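Stems First
How a student club at Lakalora is teaching an arm to arrange flowers

The Trilletti round asks for very little on paper. A bunch of artificial tulips has to go into a vase, stems first, and stay there when the gripper opens. Teams get 90 seconds per attempt. The student club at Lakalora has been working on it every Saturday since October, and its log now holds 926 attempts, of which 557 would have scored.

The rest of the table stays set while they work. The rules call for household clutter within reach of the arm, so the basket of produce and the saucepan remain on the left, and any contact with them ends the run. 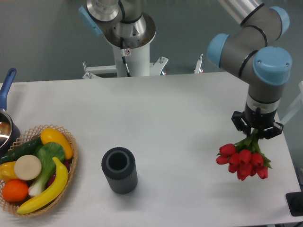
Where the attempts fail

Most failures come in the last few centimetres. The bunch is wide, the stems spread, and one stem catching the rim is enough to tip the whole thing. The club first tried a slower approach, which cost time and changed little. Gripping lower helped more, but left the fingers close to the vase.

The current version splits the move in two. The arm brings the bunch over the opening, pauses, then lowers it in small steps and checks the force at the wrist after each one.

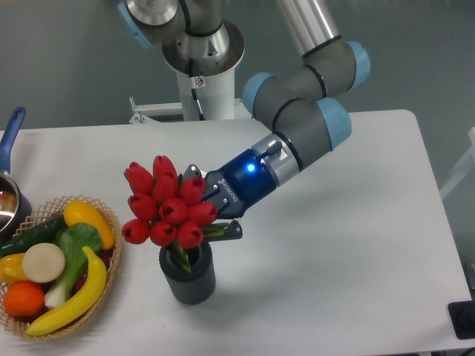

If the reading climbs too early, the arm backs off, turns the wrist by 11 degrees and tries again. Two retries fit inside the limit. A third does not, and the club has yet to agree on whether to allow it. The Barasa heat is next, and the Jamard team is said to be using a single continuous move.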